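4.2 Camera placement and gripper comparison

We compared two parallel grippers, the Brodby and the Betstead, on the same arm and with the same controller settings. Each gripper was tested with a wrist camera alone and with a wrist camera plus a head camera. The tasks came from two groups: handling small parts on a cloth-covered surface, and reaching for clothing hung in a locker. Figure 3 gives one view for each group.

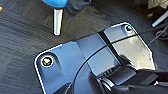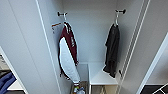
Figure 3. First view: wrist camera, with the gripper over a plate that has two screws in it. Second view: head camera, locker with a maroon and white jacket and a black garment on separate hooks.

Does a head camera still help once the wrist camera is good enough to guide the final approach?

It helps with choosing a target and planning the reach, and adds little to the last part of the grasp. In the clothing tasks, most failures with the wrist camera alone came before contact, when the arm started toward the wrong item or took a path that brought the wrist against a side wall. Adding the head camera removed most of these. In the small-parts tasks the two camera setups gave nearly the same results, and the remaining failures were mostly slips during closing.

We ran 200 trials in total, split evenly over the two grippers, the two camera setups and the two task groups. A trial counted as a success if the target was held clear of its support at the end of the attempt. The operator could stop a trial at any time, and a stopped trial counted as a failure. We did not retry failed grasps within a trial.

The grippers differed more on small parts than on clothing. The Betstead has narrower fingertips and closed cleanly on thin edges, but its grip force took longer to settle. The Brodby closed faster and held fabric well, though its wider tips hid more of the target from the wrist camera in the last part of the approach. This matters for any policy that depends on the wrist view, and we think it explains most of the gap between the two grippers on flat parts. Moving the wrist camera farther back reduced the problem but made the arm harder to fit into narrow spaces, so we kept the original mount for all trials reported in this section.

Bright reflections were a second source of error. Smooth parts can look very different to the wrist camera after a small change in wrist angle, and the edge detector sometimes locked onto a highlight instead of the true edge. We fixed the exposure for all trials and did not tune it for each part. Automatic exposure did worse in early tests - the image often changed brightness just as the fingers came into view.

Both cameras were read through the Bozkurt controller, which stamps each image when it arrives. We measured the offset between the two streams before each block of trials and corrected for it in software. In 9 trials the head stream dropped out before contact. We left these in the results as failures, as a user of the system would see them that way.

The Belico arm was not changed between blocks apart from the gripper swap, and the wrist camera was calibrated again after every swap. We used 16 poses for each calibration. Section 4.3 repeats the comparison with a slower closing speed.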